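Dell tower, random shutdowns under load, worth repasting?

dumisani_s
Office tower, used as a file and build box. Idles at 46 C, then powers off without warning 20 minutes into a long compile. Event log shows only an unexpected shutdown. Fan spins. Memory passed a full overnight test. Before I buy a power supply, is old thermal paste a plausible cause?

Lustamthorpe
Plausible. Log the CPU temperature to a file during the compile and read the last entries before it dies. If it climbs steadily to the limit, pull the heatsink, clean both faces with isopropyl alcohol and repaste.

Ruan Mabaso
Disagree with starting there. CPUs throttle long before they shut down, and he would see slow compiles first. A hard power-off with nothing logged points to the supply. Swap in a known good unit and rerun.

Lustamthorpe
Throttling only helps if the cooler is still making contact. A cracked mounting post gets you a hard trip. The log costs nothing, a supply does.

dumisani_s
Logged it. Last reading 50 C, flat the whole way.

Ruan Mabaso
Supply, then. Check the drive power leads too. A bad splitter can trip the protection.

Aileen P.
Agree on the supply. If you do lift the heatsink later, run the machine warm first and twist before you pull. On a PGA socket the chip can come out stuck to it. Never set a processor down on its contacts.

Open case and a processor at the socket:

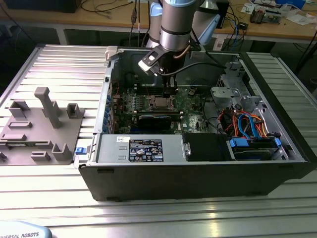
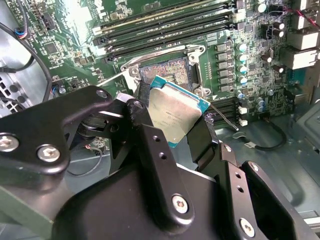
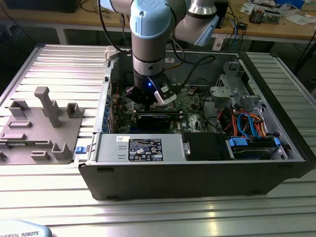
Mandla Du Plessis
I wouldn't rule out the board yet. Look for swollen capacitors near the socket before ordering anything. I replaced two supplies on a similar machine and the fault was a voltage regulator.

dumisani_s
No swelling that I can find. Supply ordered, 45 with shipping. Will rerun the same compile when it arrives.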